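Category: Safety and Incident Review
2 comments
4 min read

Speaker notes – "When the grip sensor is wrong"
Presenter: Yasaman Nouri, Treltis, Drostville site

OPENING

Good morning. I have been asked to report on the fault we recorded in August during the laundry loading trials. Thank the Marikar team for the use of their test room. Remind the audience that no one was injured and that the full written report is available from Kavinda Biswas.

The trial called for 1,000 loading cycles. Each cycle moves garments from a basket into a front-loading washer. We stopped at cycle 157 under the site safety rules.

THE TASK

State the task in plain terms before moving to the fault. A garment is picked up, carried to the opening, and released inside the drum. Light fabrics are the hardest part, as they fold over the fingers and change shape during the carry.

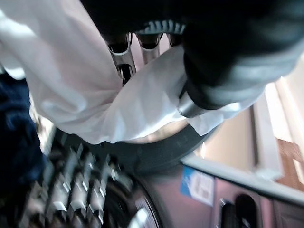
White cloth held in the gripper near the door seal.

The controller relies on a single reading to decide whether the fingers are closed on fabric. On cycle 157 that reading dropped to zero while the garment was still held. The controller treated the hand as empty and started the return move. The garment had caught on the door latch, and the arm pulled against it for eight seconds before the operator, Yoon-hee Ki, pressed the stop.

Pause here. Eight seconds is a long time for an arm to work against a fixed object with a person in the room.

Both arms are in use during a normal load. One hand steadies the basket by its rim and the other carries the garment to the drum. A false reading on either side affects the whole move.
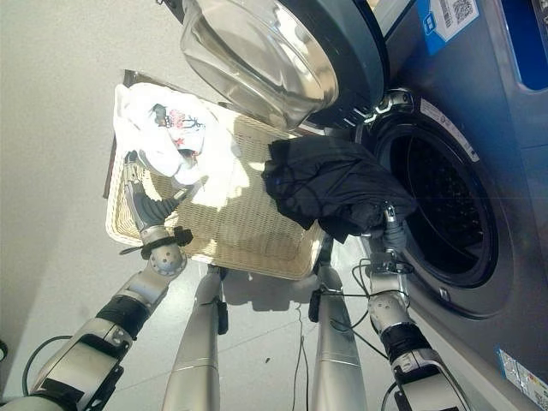
CAUSE

The fault was traced to a worn connector on the sensor line. It had passed inspection at the start of the trial. The inspection sheet asked only whether the connector was seated – it did not ask for a reading under load.

A second cause was found in the software. The force limit on the return move had been raised for an earlier test and was never set back. Eyerusalem Shiferaw found this in the change log. Please credit her by name.

The wrist camera was considered as a backup check on the grip. Our finding is that it cannot serve alone. When fabric is very close to the lens, the view may be little more than pale, blurred material,

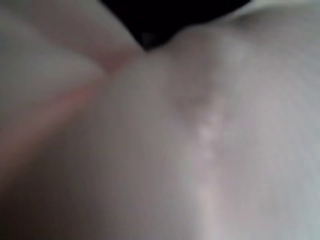 and a controller should not be asked to decide from that view whether it is safe to move. The review group has therefore asked for a second force reading, taken at the wrist, before any return move begins.

ACTIONS

1. Connector test under load before each session. Complete.
2. Return force limit locked, with two signatures needed to change it. Complete.
3. Second force reading at the wrist. Parts are on order from Cluven.
4. Operator stop drill for all staff. Pauline Bellamy has the schedule.

The trial will restart from cycle one once item 3 is closed. Take questions on the cause first, then on the schedule. Questions about supplier terms should be sent to the site office in writing.

Shared 8 times
Filed under: Robotics, Fault Reports, Talks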